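Equipment Planning Gallery: Dexterous Bench, Second Station
Prepared by Trinidad Pereyra, with cost notes from Kalevi Rissanen
June 2025

The pages in this gallery support the purchase request for a second two-arm bench at the Drorkton site. The request covers the arms, a pair of multi-fingered hands, the table, task boards, lighting, cabling and a spares allowance. It does not cover floor work, which sits under the building budget, or staff time.

Readers who only need the totals can go to the request form. What follows is for those who have to sign off on individual lines and want to know what each line buys. Notes marked KR are Kalevi's.

Scope of the request

One station, complete, with the same reach and the same table height as the first. Matching the first station matters more than getting the newest model. Programs, fixtures and boards have to move between the two without rework, and every difference in geometry turns into hours of adjustment that do not appear on any quote.

We looked at three ways to get there: a full duplicate from the original supplier, a mixed build with third-party hands, and a lease through Kakton. The lease has the lowest first-year cost and the highest cost over 5 years. The mixed build looked attractive until the hand controllers were priced separately. The duplicate is what we are asking for.

KR: The lease quote excludes wear on fingertips and tendons. Kakton treats both as consumables, billed at replacement. Anyone comparing the columns should add that back in before drawing a conclusion.

Hands

The hands are the largest single line after the arms, and the line most often questioned. A parallel gripper costs a fraction as much and will do most pick-and-place work. The second station is meant for small-part insertion, where the orientation of the part in the grasp has to be corrected during the approach. We tried that work with two-finger grippers last year and ended up building a separate fixture for nearly every part. The fixtures used up the saving.

Lead time on the hands is 22 weeks from a confirmed order. Left and right are separate part numbers, are not interchangeable, and ship separately. The order should name both. On the first station the left hand came well ahead of the right and its warranty period had started before we could mount it.

KR: I have asked for the warranty clock to start at commissioning. The supplier agreed by email; it still has to go into the contract.

Arms and covers

The arms are quoted with the standard rigid shells. Soft covers are a separate option from Skindeck and are not in the base request. They protect the joints from dust and small debris, but they add thickness at the wrist, and clearance at the wrist is already tight when both hands work over the same board. We recommend leaving the covers out and reviewing again after the first service interval.

Cable management is in the request as its own line. External cables should be ordered to length, with strain relief at the wrist and at the table. The line is small and tends to be struck out when a total needs trimming. Please leave it in. A cable fault stops the whole station, and the downtime is charged to us at the full rate.

Task boards

Boards come from Kırmızıgül, made to our drawing. The request includes 2 boards, one for use and one held in reserve, plus a bag of loose parts. Boards are cheap relative to everything else on the list. Loose parts are cheaper still, but they wear at the edges, and a worn part goes into its opening more easily than a new one, which makes results look better than they are. Parts should be replaced on a schedule and not when somebody notices.

The drawing number for the current board is 1113. Earlier revisions have different hole spacing and should not be reordered, even if the supplier still lists them at the lower price.

Table, backdrop and lighting

The table is a plain bench with a dark matte top. Glossy tops were cheaper and were rejected after a trial because of reflections. The backdrop is black cloth on a rail, bought by the meter. Neither line needs discussion.

Lighting does. The request includes color-adjustable fixtures in place of fixed white ones. The difference in price is modest, and it allows the same task to be run under different light without moving equipment. Fixed white lighting would cover ordinary operation, and if the total has to come down this is the line where a reduction does the least harm. Replacing fixtures later is possible but means taking the station out of service for the rewiring.

KR: If the lighting line is cut, keep the wiring specification as written. The wiring for adjustable fixtures will also run fixed ones. The reverse is not true.

The work at hand 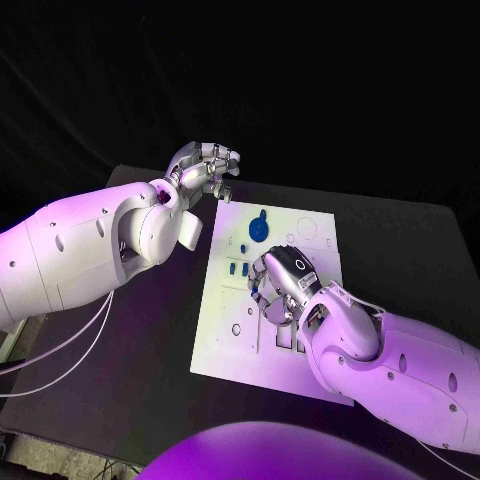 Both views: two-arm work at the white task board, with a small blue part in the fingers of the right hand.

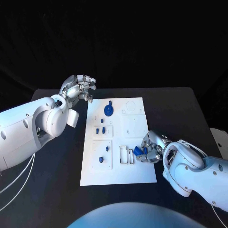 Spares are budgeted as a percentage of the equipment price, held centrally, and released on request. For the first station the allowance was set by guesswork. For the second, Kalevi has proposed a fixed list: fingertip pads, one full finger module per hand, a wrist cable set for each arm, and one spare joint cover. Everything else can be ordered when needed, provided that the service contract includes the faster shipping tier.

The service contract is quoted for one year or for three. The three-year price is lower per year, but it is paid in advance, and it ties us to the supplier's own technicians for any work inside the arms. We have asked for a version that allows our staff to replace finger modules and external cables without voiding coverage. Until that comes back, the request carries the one-year figure.

Installation takes the floor out of use on both sides of the bench. Power and network have to be in place before delivery, since the supplier charges for a second visit if they are not. The network drop is ours to order; the power work belongs to the building group and should be confirmed with them in writing.

Open items

Contract wording on the warranty start. With the supplier.

Service terms for in-house finger replacement. With the supplier.

Decision on adjustable or fixed lighting. With the budget holders.

Confirmation that the spare board and the working board are cut from the same drawing. Kırmızıgül has been asked to send a measurement sheet with each one.

Storage for the shipping crates. The arms have to go back in their original crates if they are returned for repair, and the crates are large. There is no line for storage in this request, and space will have to be found before delivery.

Comments on any line should reach Trinidad before the August review. Questions about the cost columns go to Kalevi.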